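From the Laundry Floor: What We've Learned Since the Folding Cell Came In

By Valbona Vukčević, shift lead, Sawatzky Linen Service, Skakcombe plant

I promised in the spring issue that I would write something longer once the folding cell had been with us for a while, and now it has, and I have far too much to say! For anybody at the other two plants who only knows us from the delivery schedule, Skakcombe is where the small stuff goes. Sheets and table linen go through the big ironers at the main plant. We get the cleaning cloths, the gym towels, the salon towels, the bar mops, everything that comes out of a dryer in a knot and has to be opened up, looked at, folded and stacked by a person standing at a table.

That part of the job has always been hand work. Washing got automated before most of us were hired, and the dryers have unloaded themselves for years, and then at the end of all that fine machinery there were six of us at a bench, shaking out rags. A sheet is easy for a machine, if you think about it. It's big and flat and has four corners that stay more or less where you'd expect. A small towel that has been tumbling for half an hour could be any shape at all. It can be rolled up inside itself. It can have a sock in it (we get a lot of socks).

So when the Odow cell was first talked about, back before the new floor was poured, I'll admit the mood in the break room was mixed. Part of it was the usual worry, and I'll come to that. A lot of it was plain disbelief. Imelda on the early shift offered to buy lunch for the whole bench if it ever folded a bar mop. She has since paid up, with sandwiches, and they were very good.

How we got started

The cell is two arms on a stand behind a light curtain, with a feed table in front and a stacking tray on the side. It arrived in May. What I hadn't understood until then was how much of the first stretch would be us teaching it. Odow had it folding flat towels in their own shop, towels laid out nicely by an engineer. Our towels don't come laid out nicely. The first morning it took hold of a cloth in the middle, lifted it straight up like a handkerchief, and stopped to think it over.

What changed things was the hand tools. These are grippers you hold yourself, with the same kind of finger pads the arms have and a camera mounted on top, and you do the job with them while it records what you do. Four of us from the bench signed up to be the ones doing it, two hours at a time, on a plain wood table in the old mending room. You pick the towel up, find an edge, open it out, fold it, set it down. Then you crumple it and go again.

I thought I'd be good at it. I have been folding towels for a living since my youngest was in kindergarten, and I was terrible! With your own hands you don't look for the edge, you feel for it, and your fingers run along the hem to the corner before you've had time to think about it. With two pads you can't feel much of anything. You have to look, decide, close, and hope you've got one layer and not three. My first session I dropped more than I folded and came out with a sore wrist and a new respect for lobsters. 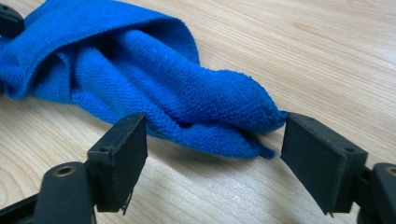
By the second week I had worked out a few things. Go in low, with the pads close to the table, and take hold near an end where the cloth gets narrow. Don't snatch. If you've got two layers, set it down and start over, and don't try to shake one loose. Ruben found that if you lift just an inch and wait a second, the heavier side drops and shows you where the corner is hiding, and then all of us started doing it. The nice part is that the arms do it now too. You can stand at the light curtain and watch the left one lift a towel an inch and wait, and that's Ruben's move. He pretends not to be proud of it.

We recorded 200 towels in our first set and 300 in the second. The second was better because by then we were choosing what went in. The engineers had been asking for good clean folds, and we kept telling them that what the machine needed to see was the bad starts, the ones twisted like a rope and the ones with the hem tucked underneath. Once they let us set up the hard ones on purpose, things picked up fast. Lukas from Odow, who spent most of the summer with us, now asks the bench before he changes anything, and I think that has been good for both sides.

What it does and what it doesn't

On a normal shift the cell now handles the plain cleaning cloths and the smaller gym towels. It is slower than a person. I want to be clear about that, because visitors always ask, and they always look a little let down. I can fold a cloth in the time it takes the arm to make up its mind. But it doesn't get tired after lunch, and it doesn't mind doing the same blue cloth all afternoon, and I very much do.

It can't do fitted covers. It can't do anything with ties or straps, so aprons stay with us. It doesn't know a stain from a shadow, so everything still goes past a person before it's wrapped, and the person has the last word. Loose threads used to give it fits, and frayed hems still slow it down. We have a bin beside the feed table for whatever it gives up on, and somebody empties that bin into the hand line at each break. On a good day there's hardly anything in there. After a salon delivery you may want to bring a cart.

The finger pads wear out, by the way, and faster than I would have guessed. Terry cloth is rough stuff when you're pinching it all day long. The covering starts to peel at the bottom edge first. We keep spares for the arms and for the hand tools in the drawer under the label printer, and changing one takes a small screwdriver and a little patience. If you borrow the last pair, please write it on the sheet so I can order more.

What changed for us

The big question, and I'm not going to skip over it. There were six of us at the bench on days, and there are six of us still. Two have moved to inspection, which used to be something we all did with half an eye while folding and which now gets done properly. One looks after the cell. Three of us fold, and we rotate, so you aren't at the same station two days running unless you want to be. The hours are the same. Management put it in writing before the arms were switched on that the cell would not be used to cut anybody's shift, and I was glad we asked for that early. If your plant is next, ask early.

My shoulders are better. I know that sounds like something off a poster, but I used to go home and not be able to lift a saucepan with my right arm, and lately I can. The cloths were the worst of it, because they're so light you go fast, and going fast for seven hours is what gets you. Having that pile go somewhere else has made more difference to me than anything the company has bought in years, including the mats, and I love the mats.

There are things I miss. Folding cloths was when we talked. You could do it with no thought at all, so that was when you heard about everybody's kids and who was getting a new roof. Inspection takes your attention, and so does watching the cell, and the room has gotten quieter. We've pulled the hand line closer together so that the three who are folding can at least hear each other, and we asked for the radio back, and we got it.

The other change I didn't see coming is how much people want to learn it. Imelda, of the sandwiches, is now the one who gets called when the stacking tray jams. She did the Zemeria course on the control panel over the summer, on paid time, and she reads the error screen the way I read a grocery list. She is 55 and told me she hadn't sat in a classroom since high school. There's room for two more people from any plant on the next round, and you don't need to know the first thing about computers. Talk to me or to your own shift lead and we'll get your name down.

What's next

We're starting on bar mops in the larger size, and after that the striped pool towels, which are thick and long and tend to hang off the edge of the table. The mending room is set up for another round with the hand tools and we'd love some new people for it. Different hands do it differently, and the engineers want that variety. You get 30 minutes of practice before anything counts, and you can stop whenever your wrist has had enough. Left-handers especially, please come and try. We have only one so far, and she does a turn at the corner that the rest of us can't copy.

If you'd like to see the cell running, the best time is mid-morning, after the gym towels come off the dryers and before the vans get back. Come in through the side door by the boiler room, get a pair of safety glasses from the rack, and stay behind the yellow line. Whoever is looking after it that day will be happy to talk your ear off, and if it's me, bring a coffee, you'll be there a while.

Also, we have a whole box of single socks at the inspection desk. If your customers are missing any, please call.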